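Setting up the teardown cell for desktop towers, start to finish. Long thread, mostly for the people who asked how we get ours running in the morning and what we check when it starts missing.

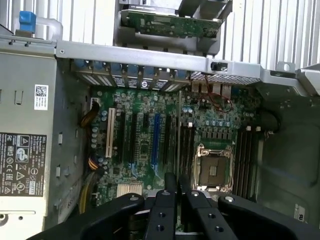
1/ The job
The cell takes parts off old desktop boards before the cases go for metal. Memory, processors and add-in cards go out by hand at the bench. The arm does the cable plugs and the small connectors after that. It's a two-finger gripper with a camera at the wrist, and nearly all of my time goes on those two things.

2/ How the tower goes in
Side panel off, case on its side, board facing up. We put the power supply on the left as the camera sees it and the rear of the case at the far end. Every tower goes in that way round. If one goes in turned, the arm will still try, and you'll spend the next while looking for a plug that is under a drive bay.

3/ Holding it still
Two stops at the near end, two clamps on the sides. Clamp on the folded edge of the case and never on the flat sheet. The sheet bows in, the board moves with it, and then your heights are wrong all the way across. I check by pushing down on one corner with a thumb. If it rocks, start again.

4/ What has to be off before the arm moves
Cards out of the expansion slots. Memory out. Processor out, and leave the metal bracket round the socket closed. We had a bracket spring up under a finger in January and it bent the fingertip enough to need a new one.

5/ Loose wires
These are the thing that stops us most. A thin twisted wire lying over the top of the board will get picked up with whatever is next to it. The bundles down the side of the board are less trouble as they're stiff and stay where you put them. Tuck the thin ones under something or tape them to the case wall. Masking tape, nothing stronger.

6/ Finger height
Bring the arm down slowly over a bare bit of board and stop well short. Our approach height is 30 mm above the board, and the arm goes the rest of the way at crawl speed. Anything lower and the fingers can catch the tops of the slots on the way across. Anything higher and it's just slow.

7/ Finding where the board is
Kristýna Urban wrote the routine that lines the cell up with each new case. It used to look for the screw holes, which was fine on clean boards and hopeless on dusty ones. Now it looks for the coloured slot and the square of the processor socket and works from those two. On a board with all black slots you have to click the corners yourself. Takes a minute.

8/ Lighting
Keep it even and keep it from the side. Bare metal inside a case throws light straight back into the camera. We had the lamp overhead for months and the perforated bit at the back of the case came up as a white patch. I moved the lamp down to bench height on the left and haven't touched it since.

9/ The fingers
Look at the tips at the start of each shift. You want both level when closed and no gap you can see light through. Ours have holes through them and bits of cable sheath get stuck in there, so poke them clear with a cocktail stick. Wipe down with a dry cloth. No oil anywhere near the fingers.

10/ The screws
Go round all the screw heads on the gripper body with the proper driver, finger tight and then a nip. They do work loose. A loose one shows up as the grip drifting off to one side by a tiny amount, and I lost a whole afternoon to that once, blaming the camera.

11/ Service
We do a full strip of the gripper every 105 hours of running. Fingers off, slide out, old grease out, new grease in, fingers back on, then the height check from post 6. Colleen Perron keeps the sheet for it on the side of the Marerar cabinet. Please sign it when you've done it, even if you only did half. Say which half.

12/ When it misses
Check in this order: clamps, lamp, fingertips, screws, camera cover glass. The glass is a fingerprint more often than I'd like. Only go into the settings after all of that, and write down the old number before you put in a new one.

13/ Still to sort out
White connector blocks with several ports close together. The fingers are a bit wide for them and will nudge the plug next door. I have a narrower pair on order from Morin and will post how they do. Until then those plugs come out by hand before the clamps go on.

14/ Someone asked about tall towers. They fit lengthways but the near stops have to move back to the second pair of holes, and then you must run the line-up routine again from the start. Don't skip it because it looks close.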